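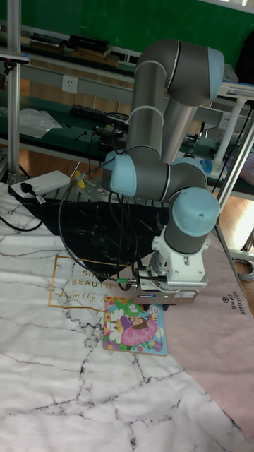
Ticket: Wrong size shown in cart for belted wool coats
Store: Tronley Outerwear
Opened by: Nabila El Fassi, customer care
Assigned to: Kjell Sjögren, web shop
Priority: High
Status: Closed

Nabila El Fassi, 8:40 am
Customers ordering the Amik belted coat say the cart shows one size up from the one they picked. They choose M, the cart says L. I have 11 emails on this since last night. Four of those people had already paid before they noticed. It happens with the camel and the charcoal. I tried it myself on my phone and got the same thing. On the office computer it was fine the first time and wrong the second time.

Kjell Sjögren, 9:05 am
Thanks. Can you tell me if you used the size guide pop-up before adding the coat to the cart?

Nabila El Fassi, 9:12 am
Yes on the phone. On the computer I didn't open it the first time. I think I did the second time.

Kjell Sjögren, 9:50 am
I can repeat it now. Steps:
1. Open the Amik belted coat.
2. Choose M.
3. Open the size guide and close it again.
4. Add to cart.
Cart shows L. If step 3 is skipped, the cart shows M. Same result in two browsers. The Akande trench does not do this, and neither do the scarves or gloves.

Kjell Sjögren, 10:35 am
Cleared the page cache for the whole coat section. No change. Turned off the "complete the look" block under the product photos, no change there either. Turned it back on.

Nabila El Fassi, 10:41 am
The packing list for this morning has the larger size on it too, so it's more than a display problem. I've asked the warehouse to hold all Amik coats. Can you give me a list of orders to check?

Kjell Sjögren, 11:20 am
Pulled every order with an Amik coat since the last update to the size guide. There are 1,321. Most of them never opened the guide, so those should be right. I'm sorting out the rest.

The cause looks like the new size chart. We added XXS to the Amik line in the last update, and the chart from Kutico still starts at XS. When the pop-up closes, it hands back the row number instead of the size name. Row 3 in the old chart is M. Our list now has XXS at the front – but the page was also adding one to the row number to make up for it, and then the cart added one again. The Akande trench has no XXS and still uses the old page.

Nabila El Fassi, 11:28 am
So should I tell people to avoid the size guide for now?

Kjell Sjögren, 11:33 am
No need. I've hidden the link on the Amik pages. Measurements are in the product text until the fix is up.

Kjell Sjögren, 2:15 pm
Fix is live. The pop-up now passes the size name. Tested XXS to XL in both colors, on phone and desktop, with and without opening the guide. Cart and order confirmation match in every case. Size guide link is back.

The list of affected orders is in the shared folder. Anything marked "shipped" needs a return label from your side.

Nabila El Fassi, 3:02 pm
Tested on my phone, M stays M. Warehouse hold is lifted except for the orders on your list. We're writing to those customers today to confirm the size, and return shipping is free for them.

One more thing, the petite version isn't linked to any chart at all. Should that go in here?

Kjell Sjögren, 3:10 pm
Please open a new ticket for it. Closing this one.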